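Progress note to Truvora, work package 2, September

This note covers the work on showing the sorting task by remote control. The first part is what we finished, the second part is what is late, and at the end is what we ask from you.

**Finished**

The remote control setup at the Mallia site is working every day now. The operator holds the two hand controllers and the arm follows. In August the arm was following with a delay that made the operators nervous, and they moved in small steps. We changed the way the commands are sent and the movement is now smooth enough that a new operator can learn it in one morning.

We have 33 accepted demonstrations of the sorting task. In each one the operator picks an item from the table and puts it in the basket where it belongs, fruit in one and office supplies in the other. A demonstration is accepted only when the item is placed without a second try — this rule was agreed with Catacutan at the start and we kept it.

We also wrote the operator guide. It has 4 pages and uses simple words. Two operators read it before their first session and their questions are already answered in the new version.

**Late**

The second item set is not started. We planned to have it by the end of the month, but the replacement finger pads from Fasturton came late and we lost six working days. During this time we could only practice and could not record.

We also had to remove some demonstrations where the operator stopped in the middle to think. When the training data has such pauses, the arm learns to pause too, and in our first test it stood still over the table for a long time. We now ask the operator to say the plan aloud before starting. The pauses are fewer, but I can not yet say they are gone.

Curved and round items are still harder than boxes. The operator must turn the wrist more than feels natural, and people get tired. We limit one session to two hours for this reason.

**Next period**

We will record the second item set and move the baskets between sessions, so the arm does not learn only one layout. A Saturday session is possible if the building stays open.

**What we ask**

Please confirm that the budget for spare finger pads can be moved from travel. The amount is small, but we can not order before we have your answer in writing.
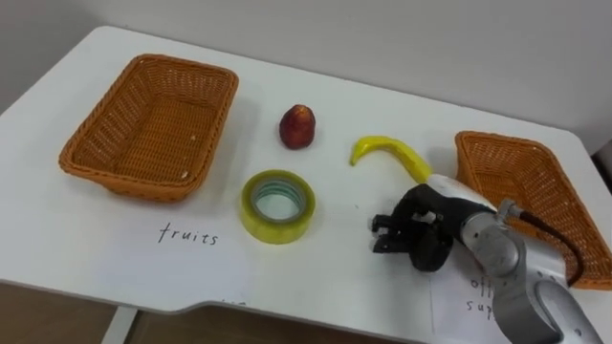
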